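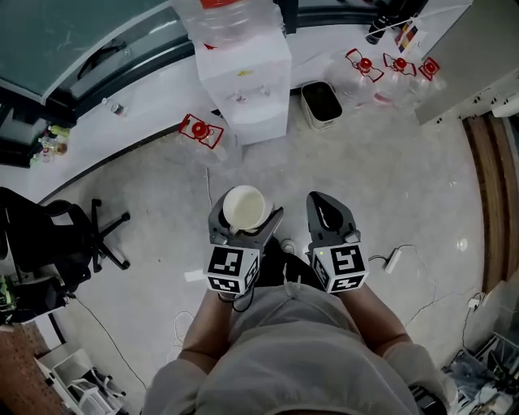

Paper cup in the left gripper, right one still free, water dispenser straight ahead.

Open day at Davthorpe, the demo room
Posted 2021-08-18

So I finally got myself over to the Davthorpe open day, after missing the one in June (car trouble, don't ask), and I had such a good time that I'm putting up a page for it. It's a short gallery, a single picture, because I spent most of the afternoon talking and hardly any of it pressing buttons. Sorry to everyone who asked me for hundreds!

The day was split between two buildings. The front one had the posters, the coffee and a Zonora stand handing out very nice pens. The back one had the demo room, and that's where I parked myself. They let in small groups for 30 minutes at a time, and I went around twice.

What you get to see in there is the hand-held side of robot teaching. You hold a gripper in each hand and do an ordinary chore with them, and the recordings are used later to train an arm to do the same chore. The chore for our group was fetching a drink of water. I loved that they picked something so plain! Everybody in the room has done it a million times, and then you watch it done with one stiff finger and a pad on each side and suddenly it looks like a real skill.

The white cubes with the black-and-white squares got the most questions. They're markers, so the software can work out where each gripper is and which way it's tilted. The cup is held just by the rim, and I asked about that too. Paper cups fold if you squeeze them lower down, I was told, and they had gone through 400 of them since the project started. The cup budget must be something.

The project has a name, Dandness, and the target for this one chore is 100 good runs. They were already at 114 when I visited, but a bunch of those still had to be checked, so they were carrying on anyway. Each group got to follow one run from start to finish and then try the grippers on a practice cup at a side table. I crushed mine. The kid after me did it perfectly on the first go, naturally.

I also picked up a leaflet from Du Plessis, who make the finger pads, and it has a nice fold-out drawing of the different pad shapes. If you want a scan of it, leave a comment and I'll get to it this week.

Parking was free behind the back building, and the sandwiches ran out early, so eat before you go. Next up on the site will be my pictures from the model railway weekend, which I still have to sort.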